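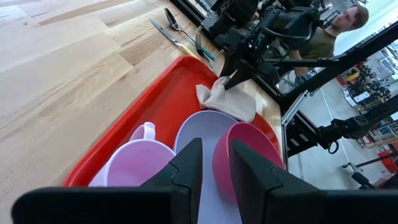 Figure 1. Mug on a red tray, wooden tabletop.

Tap water hardness and surface film on tea in the Fuvdale supply area
Student project report, Environmental Chemistry
Submitted 11/06/2022

Summary

Black tea made with hard water often develops a thin film on its surface, which breaks into flakes when the drink is stirred and leaves a brown ring on the cup. This project compared tap water from the two sources that supply Fuvdale and recorded the film formed on tea made with each. Water from the Jukmont borehole was hard and produced a visible film in every trial. Water from the Gavanano reservoir was soft and produced either a faint film or none. Adding a small amount of citric acid to Jukmont water prevented the film.

1. Background

The Fuvdale network serves 2784 properties. The upper part of the valley is fed by the Gavanano reservoir, which collects run-off from moorland. The lower part, including the Assunção estate, is fed by a borehole at Jukmont, sunk into chalk. The two zones meet at a valve on the main road, and the boundary can move when one source is out of service. Most residents do not know which source they receive.

Hardness is caused mainly by dissolved calcium and magnesium. In chalk areas the calcium is largely present with hydrogencarbonate, and heating the water drives off carbon dioxide and leaves calcium carbonate behind. This is the scale found in kettles. The film on tea is related but is not simply scale. Published work describes it as a mixture of calcium carbonate and oxidised organic matter from the leaf, formed where the liquid meets the air. It needs calcium, hydrogencarbonate and oxygen together, so it grows on an open surface.

2. Method

Samples were collected in November from 16 addresses, divided equally between the two zones. Each tap was run until the water was cold and the bottle was rinsed with the same water before filling. Bottles were filled to the top to limit loss of carbon dioxide and were tested on the day of collection.

Total hardness was measured by titration with EDTA, using Eriochrome Black T as the indicator. Alkalinity was measured by titration with dilute hydrochloric acid to a methyl orange end point. Each titration was repeated until two results agreed, and the mean of those two was recorded. Conductivity was taken with a hand-held meter, calibrated at the start of each session.

For the tea trials, one brand of black tea bag was used throughout. Water was brought to the boil, poured on to the bag at once and left for the time stated on the packet. The bag was then lifted out without squeezing. The tea stood uncovered and was not moved. Film was graded by eye against a four-step scale:

0 – no film
1 – faint film, seen only at a low angle
2 – continuous film, seen from above
3 – film that cracks into plates when the vessel is tilted

All graded trials were carried out in identical glass beakers, so that results could be compared directly. No milk was added.

3. Results

Hardness in the Jukmont zone reached 256 mg/l as calcium carbonate, the highest value in the survey. The other addresses in that zone were slightly lower and close together. All Gavanano samples fell in the soft range. One address near the boundary valve gave an intermediate value, and was probably receiving mixed water. It was kept in the data set but left out of the zone means.

Alkalinity followed the same pattern as hardness. In the Jukmont samples the two values were nearly equal, which indicates that most of the hardness was of the temporary kind. Conductivity separated the zones clearly and would be a quick way to identify the source at a given tap.

Every Jukmont tea trial was graded 2 or 3. Gavanano trials were graded 0 or 1. When citric acid was added to the Jukmont tea before standing, the grade fell to 0 and the tea became noticeably paler. Boiling the Jukmont water a second time reduced the grade slightly, but this was not consistent between repeats.

4. Staining of cups

A short side test looked at the ring left after the tea was poured away. Glazed pottery and plastic were compared using Jukmont water only. The ring wiped off the glaze with a damp cloth. On plastic it was more persistent, especially where the surface was already scratched, and a dilute citric acid rinse was needed. A pale interior makes such a ring easier to see, so visual grades from cups of different colours should not be compared.

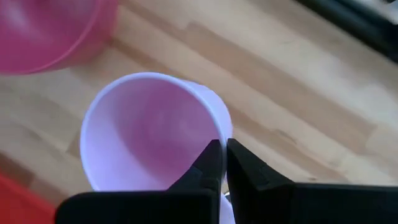
5. Sources of error

The film grade depends on the observer and on the lighting. Both observers graded each beaker separately and disagreed in a few cases, always by one step, and the higher grade was then used. Room temperature was not controlled. Draughts across the bench may also have disturbed the surface – a cabinet would be better for future work.

Samples were taken over a short period, so seasonal change in the reservoir water was not covered.

6. Further work

A repeat survey in summer would show whether the boundary between the zones moves with demand. Measuring dissolved calcium separately from magnesium would also be useful, as only total hardness was determined. Spare sample bottles and the titration record sheets are held in the project cupboard with the conductivity meter.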